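I've been riding the Pallard line into work for longer than I care to admit, and for most of that time I judged the trains by two things: did one come, and could I sit down. Then I started building passenger counters and got fussy about everything else. So this is my page for the Lelel door counter, the one I make and sell, and I'll try to tell you what it does without making it sound grander than it is.

## What it is

The Lelel is a small sensor bar that goes above a train or tram door and counts people on and people off. It doesn't record faces and it doesn't keep pictures. It keeps two numbers per door per stop, plus the time, and sends them along when the train gets back to the yard (or sooner, if you have a data link on board and don't mind using it).

I started with regional railways in mind, the kind that run two or three cars and have to show the transit authority every year how full those cars were. A lot of them still do it with a clipboard and a patient person by the door. That works fine on a quiet morning. It falls apart at 7:40 when everyone in Deng wants the same car!

## What you get

- One sensor bar per doorway, 700 mm wide
- A Kovis logger, which takes up to 3 bars
- Cables, brackets and the little wedge plates for sloped ceilings
- The desktop software, with no yearly fee

The price is $386 per bar. The logger is included when you order a full set for a car, and otherwise you can ask me and I'll quote it. I do answer my own email, usually in the evening, so give me a day.

## Fitting it

You need the ceiling panel off, a 24-volt feed and a free hour per car. The first one you do will take longer, mine sure did - I put the bracket on backward and had to start over. After that it goes quickly. Please set the bar on the inside of the doorway and not over the step. If it sits over the step it sees people waiting on the platform, and your numbers will look wonderful and be wrong.

Wedge plates go thick end toward the door. There's an arrow stamped on each one, and I made it bigger in the second batch after several polite emails.

## The reports

This is the part I'm proudest of, so forgive me if I go on. The software makes the boardings table by line, by station and by hour, and then a second table for crowding, where you tell it how many seats each car has and what you count as full. You can set different limits for peak and off-peak. If your agreement with the authority uses its own definition of a busy train (they all seem to), there's a box where you type the formula in yourself.

The logger holds 4000 stops before it starts writing over the oldest ones. On a small line that's plenty of time to get a train back to the yard, and if you run long routes, set it to upload at every terminus. 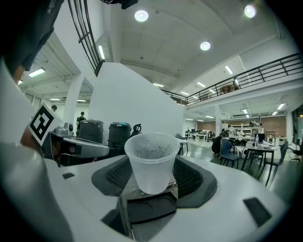
One more thing about the formulas. Keep a copy of whatever you typed in at the start of the year, with the month on it. Definitions get changed halfway through a contract, and when you're comparing January with June you'll want to know which rule you were using. The software saves old versions under Settings, then History, but a printout in a folder has saved me more than once.

## What it doesn't do

It won't tell you where people are going, only where they got on and off in total. It doesn't talk to ticket machines. Strollers count as nothing, bikes count as nothing, and a very small child being carried counts as part of the parent. I've had requests for a bike count and I'm working on it, but I'm not taking money for it yet.

## Ordering

Send me the number of cars, the doors per car and the ceiling height inside each doorway. A sketch on paper is fine. If you're not sure whether your ceiling needs the wedge plates, order them anyway - they ship in the same box and I don't charge extra. Spare brackets are on the parts list, and the Kovis logger manual comes printed in the box with the wiring diagram on the back page.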